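Three months with the arm on bench 3

I've been meaning to write about work for ages, and a couple of you asked after my last post, so let's do it. For anyone new, I take servers and desktops apart for a living. Semer buys old kit from offices that are clearing out, we strip it, test what's worth testing and send the rest off for scrap. There are 27 of us on the floor, and since August one of the benches has had a robot arm on it.

The project is called Plomari (no idea, the engineers picked it) and the idea is that the arm learns the fiddly bits of stripping a board. Memory first, then processors, then connectors. We still do the unscrewing and the lifting, and anything with a cable snaking through it that you have to persuade out with your fingernails.

What I didn't expect was how much I'd think about my own hands. I've pulled so many memory sticks that I stopped noticing how I do it. Then somebody from Delorme, the firm that built the thing, asked me which latch I push first and whether I push down or out, and I just stood there like a lemon. I had to do it slowly, three times over, and watch myself. Both latches, thumbs, outwards. Apparently that's useful information!

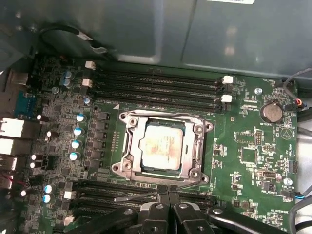 Plomari down by the memory slots, with the processor still in its bracket.

You can tell a lot from an old processor if you've seen enough of them. If the paste has been wiped off in a hurry there's always a smear left somewhere, and I can usually guess which of our lot cleaned it. The arm doesn't care about any of that. It does care about where the board is sitting, though, and for the first few weeks I spent more time nudging cases a few millimetres left than I did stripping them. That was a grumpy month.

It's better now. On a good shift we get some 500 sticks through bench 3, and my thumbs are in much nicer shape than they were last winter. I used to go home with them taped up. I can't pretend I miss that.

Other things have changed that I'm less sure of. We used to work in pairs, facing each other, and you'd natter all day while your hands got on with it. Now whoever's on bench 3 is mostly watching, and watching is oddly tiring - more so than the work was. You can't drift off. So we asked for shorter turns, and after a bit of back and forth we got 20 minutes on and then swap. It helps, and the swaps mean you get to chat to someone on the way past.
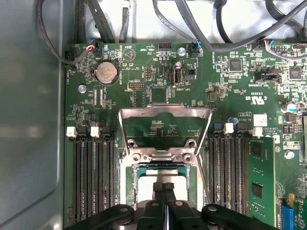

Socket open and only one green stick in the slots beside it.

Sockets are the part I worry about. Those contacts are tiny, and if you bend them the board goes from the resale shelf to the scrap cage. I've done it myself, with a sleeve of all things, and I still feel sick thinking about it. So when they first said the arm would be working near open sockets I was the one with my arms folded at the back. I've come round a bit. I still prefer to have a hand near the stop button.

The big question everyone asks me in the pub is whether we're all getting the push. So far, no. Two people left over the summer for their own reasons and weren't replaced, and I noticed that, and so did everyone else on the floor. We've been told that hours are safe until the end of the contract with Flisidov, our biggest customer. After that we'll see. I'd like it in writing and I've said so.

In the meantime I've put my name down for the training, so I'd be setting the arm up and fixing it when it sulks. The first session is on Monday and I've bought a new notebook for it. If anyone reading has gone from doing a job to minding the machine that does it, I'd love to hear how you found it - comments are open, and I do read them all, even if I'm hopeless at replying.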